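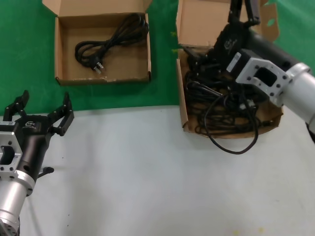

4.1 Before you connect the humidifier

The Prinavitz evaporative humidifier ships in two cartons: the tank unit and the accessory set. Leave the power cord out of the cabinet until the tank has been leveled, filled and checked for leaks as described in this section. Keep it well clear of the filling area while you work. A shallow cardboard tray with the cord coiled loosely in the middle is a suitable way to set it aside, and the metal prongs of the plug stay off the floor. Do not wind the cord tightly or fasten it with wire.

4.2 Choosing a location

The unit moves air in through the rear grille and out through the top. Both must stay open.

1. Select a flat, hard floor that can carry the full weight of the unit with water. Carpet with a deep pile is not suitable.
2. Leave at least 6 inches between the rear grille and the nearest wall or curtain.
3. Keep the top outlet clear of shelves, hanging plants and lamp shades.
4. Do not place the unit over a floor register. Warm supply air will dry the wick unevenly and the humidity sensor will read low.
5. Check that a grounded outlet is within reach of the cord. Extension cords are not permitted.

Note: The humidity sensor is behind the small slotted cover on the left side. If the unit must stand in a corner, turn it so that the slotted cover faces the room.

Caution: Do not use the unit in a bathroom or in any room where the relative humidity is regularly above 60 percent.

4.3 Installing the wick

The Srithong wick cartridge is packed dry in a sealed bag. Keep the bag closed until you are ready to install the cartridge.

1. Lift the top cover straight up. It is held by friction only - there are no screws or clips.
2. Remove the foam block from the fan opening and keep it with the packing materials. It is needed if the unit is shipped for service.
3. Open the bag and take out the cartridge, holding it by the plastic end frames. The paper core tears easily when gripped at the center.
4. Find the arrow on the upper end frame. Lower the cartridge into the tray with the arrow pointing toward the front of the cabinet.
5. Press on both end frames until they seat in the guide slots. The upper frame should be level with the rim of the tray.
6. Replace the top cover.

Note: A new wick may give off a faint paper smell during the first day of use.

If the cartridge stands higher than the rim, one of the end frames is outside its slot. Remove the cartridge and repeat steps 4 and 5. Running the unit in this condition lets air bypass the core, and output will be well below the rated value.

4.4 Filling the tank

Use cold tap water. Water that has passed through a salt-type softener leaves a crust on the wick and shortens its service life.

1. Slide the tank forward by its handle and lift it out.
2. Turn the tank over and unscrew the cap counterclockwise.
3. Rinse the inside of the tank once and empty it.
4. Fill to the line marked MAX. Do not add fragrance, oil or vinegar.
5. If the local supply is hard, add one capful of Mukel scale inhibitor.
6. Tighten the cap by hand. Check that the gasket lies flat in its groove.
7. Turn the tank upright over a sink and hold it for 20 seconds. A few drops from the valve are normal. A steady drip means that the cap is loose or the gasket is twisted.
8. Dry the outside of the tank and slide it back into the cabinet until it stops.

Caution: The full tank is heavy. Use both hands - one on the handle and one under the base.

Wait until the tray has filled and the bubbling sound has stopped before going on to 4.5. On an unlevel floor the tray float may hang and the tray will not fill. Correct this with the two adjustable feet at the front.

4.5 First start

1. Plug the cord into the inlet at the rear of the cabinet, then into the wall outlet.
2. Press POWER. The display shows a dash for a short time while the sensor settles, then the current relative humidity.
3. Press MODE until AUTO is lit.
4. Set the target with the arrow keys. A setting between 40 and 45 is suitable for most homes. Use a lower value if water forms on the inside of the windows.
5. Close outside doors and windows in the room.

Note: The wick takes up water slowly. Full output is not reached until the core is wet to the top, and the display may show little change in the first hours.

Running time in AUTO is recorded by the internal counter. The WICK light comes on when the counter reaches 3,000 hours. In hard water areas, inspect the core monthly and replace it sooner if it has stiffened or turned brown. After replacement, hold MODE and the down arrow together until the light goes out.

4.6 Messages during setup

E1 - The tray is empty or the float is stuck. Check that the tank is fully seated, then check the level of the cabinet.

E2 - The top cover is not closed. Lift it and press it down evenly on both sides.

E4 - The sensor reading is out of range. Unplug the unit, let it stand in the room for one hour and start again.

81 - This is a factory test code. Press POWER once to clear it. If it returns, stop using the unit and contact the Pleswood service desk with the serial number from the rating label.

Caution: Unplug the unit at the wall before removing the top cover for any reason after first start.

For cleaning intervals and off-season storage, see Section 6.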